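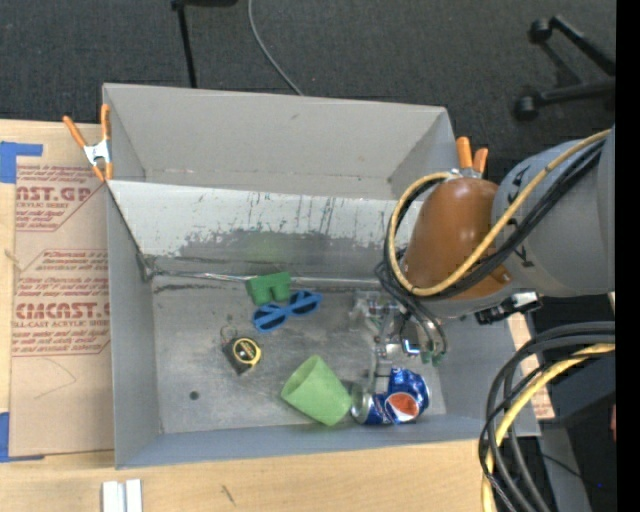
Five items in a gray bin, with the back section still free.

Frequently Asked Questions

Duda Home Sorting helps people in Osness and Darnness get rid of things they have been meaning to get rid of. Most of what we're asked is covered on this page. The rest is usually about a piano, and there is a section for that too.

How much does a session cost?
A half-day session is $174 and covers one room. An attached closet counts as part of the room. An attached garage does not, however hopefully you phrase it.

Is a consultation really required?
Only for whole-house jobs. We walk through, open doors, and try to keep our faces neutral. It costs $96, and we take that off the bill if you book within the month.

Should I tidy up before you come?
Please don't. People do, and then we spend the first hour finding out where they hid everything. If you must do something, clear a path to the window and put the dog somewhere it likes.

Will you make me throw away my stuff?
No. We'll ask whether you want it, and we may ask again in a slightly different tone. Your answer stands both times.

What about things that belong to my spouse?
Your spouse has to say yes, to us, out loud. We no longer accept "oh, they won't notice." They notice. They notice within the week, and they call our number.

And my grown children's things?
Give them a date in writing. Most send back one long message about how much the boxes mean to them, followed by silence. We can hold up to four boxes at our Prurkitz Road unit for 30 days, after which the boxes come back to you and the conversation starts over.

Do you take things away?
Yes. One van load is included with every session. Usable things go to the thrift stores in Darnness, and the rest goes to the transfer station. An extra load is $103. We can't take paint, tires, propane tanks, or anything that ticks.

Can I sell some of it instead?
You can. We'll put it in a separate pile and wish you luck. Be warned that the collector plates are worth what someone in Osness will pay for them, and everyone in Osness already has the plates.

What do I do with all these cables?
Match each one to a device you own and can find. Keep one spare of the kinds you use. The remainder can go in the electronics recycling, including the one you're sure you'll need the day after it leaves.

How should I handle old photos?
Last. Start with photos and you'll be on the floor at dinnertime with eleven pictures sorted and a lot of feelings. Begin with the linen closet. Very few people have feelings about a fitted sheet.

Should I buy storage bins first?
We'd hold off. A good number of the things we haul away are storage bins. See what you have left at the end, measure the shelf, and then go shopping.

Do you move pianos?
No.

Do you know someone who would like a free piano?
No, and neither does anybody else. Try the music school in Darnness before you try us, and have the make and the number of stairs ready.

What if I need to cancel?
Let us know by noon the day before and there's no charge. After that we keep half the session fee. Whole-house bookings need a $300 deposit, which moves with you to a new date once.

When can I reach you?
By phone from 9 a.m. to 4 p.m. on weekdays, except Thursday, when we do the dump runs and the signal out there is terrible. Leave a message and we'll call back Friday morning.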